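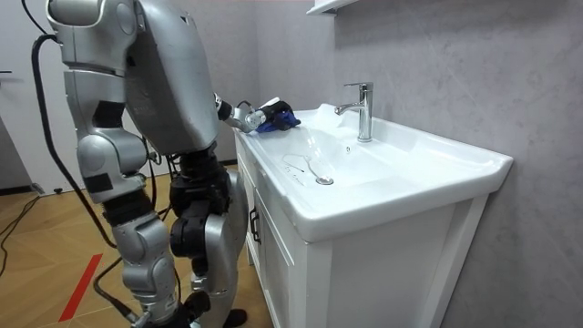

Sink practice at Vellside: cloth in hand, back ledge first.

About Us
4 min read

We're Brirnley, a small team teaching humanoid robots to clean bathrooms, and we love this work! Jonalyn Dumlao runs the robots and Honeylyn Sison runs safety, which means Honeylyn can stop anything, any time.

She got that power after a bad morning in March. A wrist sensor froze mid-wipe, the software read zero force, and the arm kept pushing until the basin cracked -- a horrible sound. Everyone was behind the tape and unhurt, but we shut down for 35 days and went through all 398 logged runs. The same freeze was in 4 of them.

Now a reading that stops changing cuts power to the arm, and each software update gets 800 test wipes before it goes near a real vanity. We publish our fault reports too, the embarrassing ones included. Come and read them, and tell us what we missed!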